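Saturday, April 22, 2023

Dry skin, a bathroom shelf, and what I stopped buying

My hands cracked again this winter. It happens most years, but this time it went on through March, and by then my face had joined in. I finally sat down and went through everything I put on my skin in a normal week.

I had 4 cleansers open. Two of them were nearly the same product from different stores. I also had a clay mask from Gullero that I bought on sale and used whenever I felt like I should be doing something. My skin felt tight for a day every time I used it, and I kept using it anyway.

So I finished what made sense to finish, gave one unopened bottle to my neighbor, and threw out the rest.
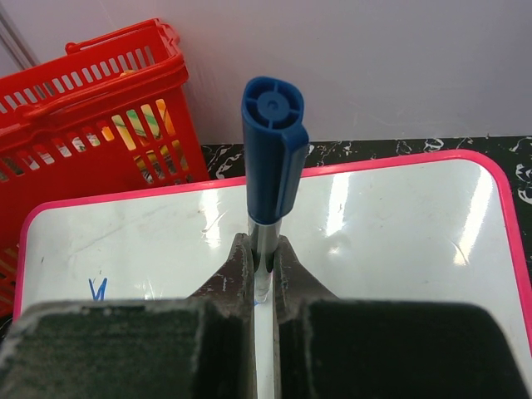 What I use in the morning

Lukewarm water, no cleanser. I was doubtful about this. I had washed my face with foam every morning since I was fourteen. The first week felt wrong and a little greasy around the nose, and after that I stopped noticing.

Then a plain moisturizer. I'm using the Curkevard unscented one, in the 125 ml tube. It is thick and takes a minute to sink in. I put it on, brush my teeth, and then do sunscreen. If I do the sunscreen right away it pills up along my jaw and I have to start over.

The sunscreen is whatever I have. I'm not loyal to one. I do avoid the sprays now because half of it ends up on the mirror.
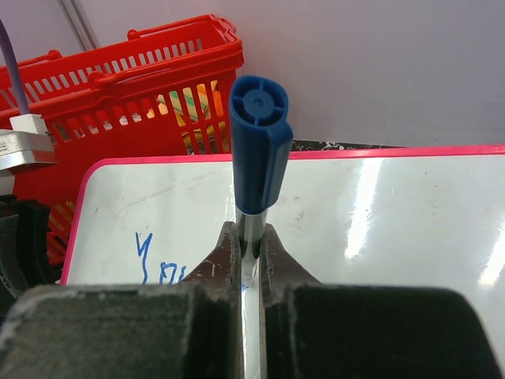 What I use at night

One cleanser, the cream kind, wiped off with a damp washcloth. I bought a stack of cheap washcloths and use each one once before it goes in the wash. Same moisturizer as the morning.

I had been using an exfoliating pad three nights a week. Svenja Hubmann, who cuts my hair, asked why I was doing that if my cheeks were already peeling. I didn't have an answer. I quit for a month and the peeling stopped, so the pads are down to once every two weeks and I may drop them altogether.

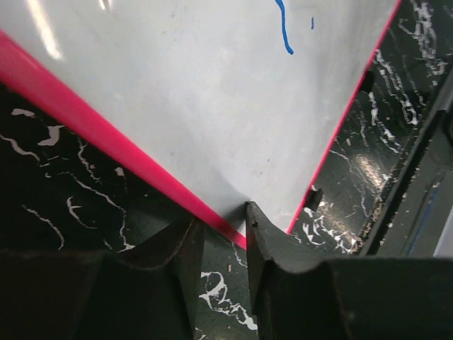

For my hands I keep a tin of Tusero balm by the kitchen sink and another in the car. It's greasy and smells a bit like candle wax. I put it on after dishes and before bed, with cotton gloves if things are bad. The gloves look silly and they slide off by morning, but my knuckles haven't split since I started. I also switched the hand soap in both bathrooms to the Nkosi bar, which lasts a long time if you keep it out of the puddle in the dish.

Out of curiosity I added up what I spent on skin care last year from my card statements. It came to $244, and most of that was masks and serums I used a few times. The things I use every day were the cheap part.

I wrote the new routine down so I would quit improvising at the drugstore. Morning is water, moisturizer, sunscreen. Night is cleanser, moisturizer, balm.

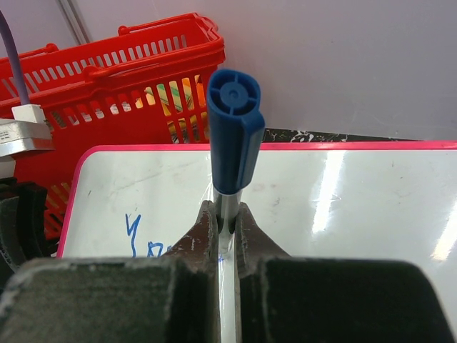
Blue marker, cap on.

I still want something for my lips, which get dry no matter what I do. I've tried plain petroleum jelly and it works for an hour. If you have one you like without mint in it, leave me a comment. I'll check back on all this in September, before the heat comes on in the house again and the air dries out.

Comments (3)

Marlys: I gave up foam cleanser two years ago and my skin is much calmer. For lips I use lanolin, the kind sold for nursing mothers. No mint.

tdk_home: Does the Curkevard cream sting at all around the eyes? Mine does (different brand) and I'm looking to switch.

Joanne P.: Cotton gloves have never stayed on me either. I wear old socks on my hands!

Recent posts
Cutting my own bangs, again
A shampoo bar in hard water
Four weeks without coffee
Walking shoes for wide feet
Cleaning out the medicine cabinet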